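Enau Recordings
Call for transcribers, fall round
Application open until May 27, 2022

The Enau sound collection is looking for people who can listen well and type what they hear. The work is paid, part time, and begins in September. You can do it from our room in the Ifans building or, after the introduction period, partly from your home.

What the collection is

Enau is a valley with one long river and many small villages. For a long time people there were recorded by teachers, priests, students and by their own grandchildren, mostly on cassettes. They talk about floods, weddings, the price of hay, the ferry before the bridge, a school that was closed, how to make a cheese that does not travel. Most recordings were kept in kitchens and in attics, and they came to us in shoe boxes and plastic bags. Today the collection has nearly 3,000 recordings. All of them are digitized, but a sound file without text is difficult to use. A person who wants to know when the mill burned can't listen to everything.

In the past two rounds we transcribed the recordings from the upper valley. Now we want to go on with the lower valley, where 233 recordings are waiting. Some of them are clear and short. Others have a dog, a stove, a radio and three cousins who speak at the same time. We try to divide the difficult ones fairly.

The work is financed by the Durov fund for local memory, which pays for the transcribers and for the checking of the texts. The finished texts are published on Stateo, our search page, together with the sound. On Stateo everybody can read and listen without payment and without an account.

What you will do

You receive a recording and a short information sheet with the village, the year if we know it, and the names of the speakers if they allowed us to use them. You listen to the whole recording once without typing. After this you write down what is said, with a time mark at each change of speaker. You write the words as they are spoken and you do not improve them. If a woman says "we was going up the hill," the text says "we was going up the hill." We ask you also to note laughing, long silence, crying, singing, and the moments when the tape was stopped and started again.

For words from the valley dialect there is a word list, which grows with every round. When you meet a word that is missing in the list, you write it as well as you can and put a question mark in brackets behind it. You must not guess. A wrong word that looks right is the most expensive mistake in our work, for the reason that no checker will stop at it.

At the end you write a summary of one paragraph and choose keywords from our list. Then another transcriber reads your text against the sound, and you do the same for theirs. Most new people are a little afraid of this second reading. It is done in a friendly way and the comments go to you only.

Whom we are looking for

You have very good English in reading and writing. The speakers in the lower valley use English mixed with the valley dialect, and it is an advantage if you have heard this dialect before, but it is not a condition. Some of our best transcribers came from far away and had to learn it with the ear.

You can type with a normal speed. We do not test how fast you are. We look more at how you handle a place where you are not sure.

You can sit with a slow thing. One hour of sound takes a full working day, sometimes longer, and there are days when you are happy with twelve good minutes.

You can keep private things private. People on the tapes talk about neighbors, debts, illness and old quarrels. Some of these parts will be closed to the public for many years. You will sign an agreement about it before you hear the first recording.

A diploma is not needed. We have worked with students, nurses, retired people, a bus driver, and parents who wanted to return to work slowly. If you have a hearing loss in one ear or use a hearing device, please do apply, and write to us which headphones you prefer.

Where and when

The work is 10 hours a week. You choose the hours yourself between early morning and evening, but in the first month we ask you to be in the room at the same time with at least one experienced transcriber, so that you can ask.

Our room is on the ground floor of the Ifans building, at the side of the yard. There is an elevator in the main hall for those who want to reach the kitchen upstairs. The door to the yard has no step. Bicycles can stand under the roof. The bus stops in front of the bakery across the street, and the last bus down the valley leaves earlier than one would like, so please look at the timetable before you plan your evening hours.

You work at a white table with an edge of light wood and a rounded opening in the edge, and the floor is dark gray carpet, which helps with the quiet. Headphones, a foot pedal and a computer are given by us. If you prefer your own keyboard, bring it. 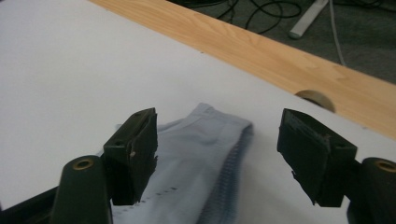
As one transcriber from the upper valley round wrote to us afterward, "The first tapes I hated, I will say it. I understood half. Then one evening an old man told about carrying his bed over the ice, and I noticed that I was not translating in my head anymore. After that I went too slow because I wanted to hear the end of everything." We give this opinion here because many applicants ask how hard the start is. It is hard for some weeks and then it becomes easier, and we plan the first month with this in mind.

If you wish to work from home later, you need a quiet place and a door that can be closed. The recordings may not be played over a loudspeaker where other people can hear them. You get the files through a protected connection and they are not to be saved on a private computer.

The introduction

Before the real work there is an introduction of two days in September. On the first day we speak about the valley, the history of the collection and the rules of writing. We listen together to a few recordings which are already public, and each person writes the same short piece. It is always interesting to see how different the results are. On the second day you learn the program, the foot pedal and the time marks, and you finish your first own page. Lunch is soup and bread on both days. Please tell us before if there is something you can't eat.

The introduction is paid like normal work.

Payment

You are paid by the hour and not by the minute of sound. In our first round we paid by the minute, and it was unfair to the persons who got the bad tapes. The hourly rate is written in the contract, which we send to every applicant we invite, before the conversation and not after it. Travel inside the valley is paid back if you keep your tickets. The contract runs until the lower valley recordings are finished, with the possibility to stop earlier if you tell us one month before.

Your name will stand under each text you make, on Stateo and in the printed register. If you don't want this, we use your initials or leave the name out.

How to apply

Please send us these things in one message:

A letter of one page at most. Tell us why you want to do this work and which hours of the week would be good for you. It may be simple. We don't need a list of your strong sides.

A short overview of your work or studies until now.

The listening sample. You find it on Stateo under "Join us." It is a piece of a kitchen conversation between two sisters. Write down what you hear, following the short rules on the same page. Mark every place where you are not sure. An application with many question marks has the same chance as one with few, so please don't ask a friend from the valley to fill in the gaps.

Applications without the sample can't be considered. We are sorry to be strict in this, but from the sample we learn the most.

Every applicant gets an answer, also when the answer is no. Those we invite will come for a conversation in the Ifans building or speak with us by telephone, as they prefer. It takes less than an hour and there is no second test.

For people who have recordings at home

After each call some families write to us that they can't transcribe but they have a cassette. We are glad to receive these messages too. Please do not play an old tape to see if it still works, and don't rewind it. Write to us what is on the label and where it was kept, and we will tell you how to send or bring it. You get the tape back, together with a digital copy, and you decide who may hear it.

Questions about the call can be sent to the collection office through the contact page on Stateo. The office is closed in the first half of August, and messages from that time are answered after it.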